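Evaluation Operators, Carton Handling Kit (part-time, paid)

Molel is recruiting operators to evaluate the Mudano wrist kit, a two-finger gripper with a wrist camera, on used and damaged cardboard boxes. The kit is sold to small warehouses that reuse their packaging. New cartons are already covered by the standard test plan. Worn ones are not, and the October release depends on them.
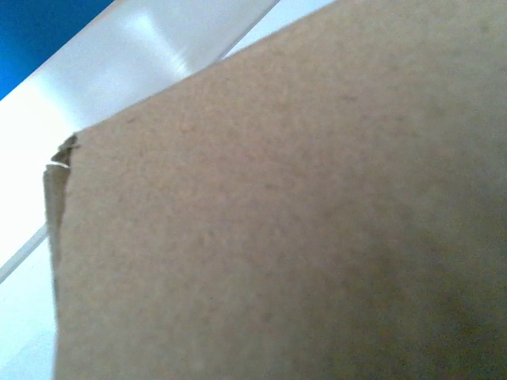
Wrist camera view, torn carton corner at close range.

Operators position the arm by hand controller, attempt a grasp and record the outcome in Otano, our logging tool. Each entry needs the approach angle, the box face used and the condition of the contact area. Torn corners, separated plies and punched slots are logged under different codes – the code list is 11 pages and is supplied before the first shift. Please read it.

Shifts run four hours. The target is 800 logged attempts per operator over the contract. Failed attempts count toward the target, and incomplete entries do not. 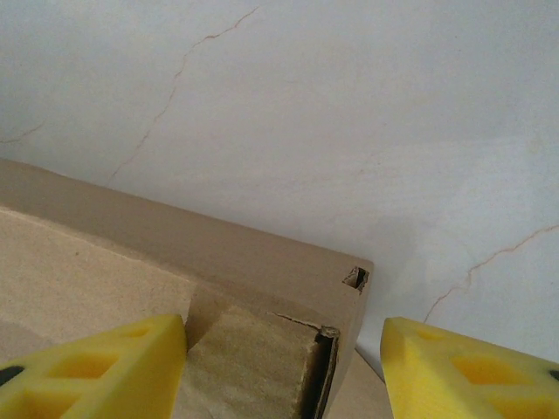
Finger spacing is set by the operator before each approach and must be entered as commanded, even if the grasp is later abandoned. Corrections go in the comment field. Do not overwrite the original value.

Requirements:
Steady hand-eye coordination using a controller and a live video feed
Ability to write short, literal notes in English
Comfortable with repetitive work
Able to lift and reposition empty boxes

Prior work with robot arms is useful but not required. Training takes one shift and is paid at the same rate. It covers the controller, the stop button, finger replacement and Otano entry.

The contract is for 14 shifts. Pay is $2000 in total, in two installments, with the second released once entries have passed review. Review is done by Etelka Kocsis, and operators get their rejected entries back with comments.

To apply, send a resume and a half-page account of any task in which you kept detailed records to Edem Ofori, Evaluation Lead. Interviews are held on Thursday afternoons and include a short controller exercise.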